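Reading Room > Fiction > Short stories

Search stories, authors, issues

The Trial Period

by Danica Lazarević

48 shares 7 comments

The offer came to Kalevi Rissanen in March, in a letter of good thick paper. He kept the paper, and later he used the back of it for his list of complaints.

The company was called Fludard. It sold a service with the name Katell, and the service was this: you paid every month, and a robot arm in your home cleared the table after meals. Before the arm came, you could try it on a screen for as long as you liked. They would build your own kitchen table inside the computer, with your own things on it, and the arm would practise there. You could watch it and correct it. If you were not content, nothing was delivered and nothing was paid.

Kalevi was seventy-nine and his hands had become bad. He could still hold a cup, if it was not too full. Plates he did not trust any more. His daughter Saara lived in Fevholm, four hours by train, and she was the one who had asked for the letter to be sent. He knew this from the first line, where they had spelled his name correctly.

"It is a toy," he told her on the telephone.

"Then play with it," she said.

He filled in the form. It was long. They wanted to know the size of the table, the kind of wood, and which objects stood on it on an ordinary evening. He wrote the answers in capital letters and made a drawing of the table from above, with measures, because he had been a surveyor and could not send a drawing without measures. Under "Other remarks" he wrote: THE GREEN BOTTLE IS NOT TO BE MOVED.

Three weeks later a young woman from the company rang. Her surname was Saarinen and she did not give her first name, so to him she was always Saarinen. She had a slow voice which he liked.

"Your table is ready," she said. "Do you want to come in and look?"

"Come in where?"

"On the screen, Mr Rissanen. I will show you how."

It took most of the morning. He had to find a password, and then the glasses with which he could read the password. When the picture finally opened, he leaned back in his chair and did not say anything for a while.

"Is it wrong?" asked Saarinen.

"The floor is wrong," he said. "My floor has boards. This is like a car park."

"We do not make the floor. The arm does not need it."

"I need it."

She wrote it down. He could hear her typing. He looked further, with the patience of a man who has checked many maps made by other people. The table was good. The grain ran across it as it should. They had even put the chairs there, dark blue, and he found that he was a little touched by the chairs. On the form he had only written "chairs, blue".

"Shall I let it begin?" asked Saarinen.

"What will it do first?"

"Tonight only the spoon. It must pick up the spoon and put it in the white bowl. It has done it many times on other tables, but not on yours."

"A table is a table," said Kalevi.

"No," she said. "This we have learned."

He pressed the button she told him to press. The arm started from the corner, went up, and then came over everything with its long white neck. He thought of a heron he used to see at the river when he was measuring for the new bridge. The heron also bent from above and also seemed to have all the time in the world.

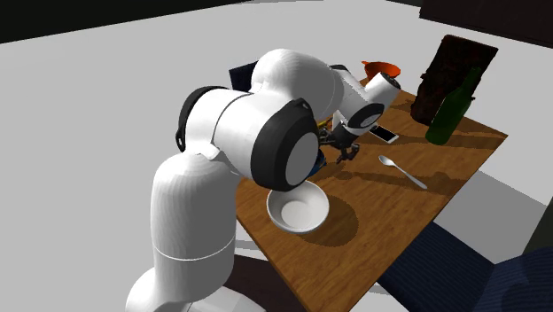 Second week

The arm did not take the spoon on the first evening. It took it on the third, dropped it, and took it again. Kalevi sat with his coffee and kept a record in a notebook. He wrote the date, the hour, the object and the result. For result he had only two words, "yes" and "no", but after some days he found this too hard and added "nearly".

Saarinen rang each morning to hear the record.

"You know that I can see the results here," she said once. "The system counts all by itself. Your arm has made 1,546 attempts since we opened your table."

"I was not there for most of them."

"It works also at night."

This disturbed him more than he wanted to show. He lay awake and thought of the arm, reaching and reaching over a table where no one had eaten. In the morning he asked if it could be stopped at ten o'clock. Saarinen said that it made no difference to the arm. He said that it made a difference to him. From then on it stopped at ten o'clock.

He began to give instructions. The telephone should be taken away first, before anything wet was lifted near it. The orange bowl at the far side was for fruit and should stay, unless it was empty. Saarinen put all of this into the service as rules. Sometimes she rang back in the afternoon to ask what he had meant. What is "nearly empty"? One apple? An apple which is not good any more?

"An apple which is not good any more is not counted," said Kalevi.

"And how shall the arm know if it is good?"

He thought about it. "It must ask me," he said.

There was a silence, and then typing.

"That is in fact possible," said Saarinen. "It is in the larger package. It costs 259 a month."

"Then it may leave the apple."

Fifth week

His daughter came for a visit and he showed her everything. She had expected to find him angry. He was sitting with his notebook and explaining why the arm should come from the left.

"And the bottle?" she asked. She had seen it at once, standing in its corner before the dark board. "You told them about the bottle?"

"It is on the form."

The bottle had been her mother's. It had never had anything special inside. Her mother had bought it at the market with some cheap oil, and when the oil was finished she had washed it and said the green was nice against the brown. That was the whole story of the bottle. It had stood there for eleven years with her, and for six without her.

Saara looked at the screen for a long time. The real bottle stood beside her, close to her elbow, and it had dust on the shoulders.

"They made the shadow," she said. "Look how long it is. Like in the afternoon."

"I gave the direction of the window," said Kalevi. "With measures."

In the evening they ate soup, and she let him carry his own bowl to the sink. It took him quite long. On the way he spilled a little, and she looked out of the window until he had come back to his chair.

Last week

The trial period ended on a rainy day. Saarinen rang at the usual hour, but her voice was more official than usual. She had to read him some sentences from a paper. Was he satisfied with the performance of the service? Did he understand the terms? Did he wish for the delivery of one arm, white, with mounting?

"One question," said Kalevi. "If it comes here, what happens to the other one?"

"Which other one?"

"The one in the computer. On my table."

"We close it," said Saarinen. "It is only for the training. What it has learned goes into the real one."

"All of it?"

"All of it."

"Also that it stops at ten o'clock?"

He heard the typing. It went on longer than was necessary for such a small question.

"Yes," she said. "I have put it in."

He turned the thick letter over and read through his list of complaints. The floor was still there at the top. He had crossed out most of the others. Near the bottom there was one which he had written in the first week and had never read to her – that the table on the screen was laid for nobody, and that this was a sad thing to look at.

He took the pencil, slowly, in the way his hand allowed, and left that one as it was.

"Mr Rissanen? Are you there?"

"I am here," he said. "They can come before lunch. But the man who mounts it must take off his shoes. I have a floor."

She laughed. He had not heard her laugh before. Then he gave her the width of the front door and the height of the step outside, and she read both numbers back to him, and he corrected the second one.

7 comments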